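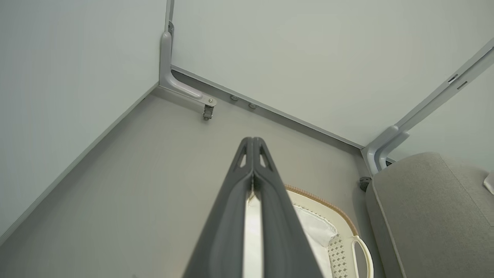

Bernice Agbeko wrote to ask whether a machine that tidies a room could be trusted with no one standing beside it, and whether the open day at Jelldale had settled the matter for me. It had not, although I left better informed than I arrived.

The Jelldale workshop in Leltville opened its doors in July 2018 and admitted visitors in groups of 4. Each session lasted 90 minutes. Our host explained that household work is harder for a robot than factory work: cloth changes shape whenever it is handled, and furniture limits the angles from which an arm may approach. 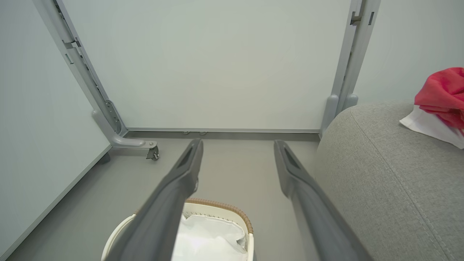 Questions were taken at the close. I asked how the staff decide that a task has been learned, and was told that the arm must repeat it from several starting positions. Almost 2230 attempts had been logged by that date. The written handout was less clear on this point, and I have requested a corrected copy. A second open day is planned for September at the Halliday building.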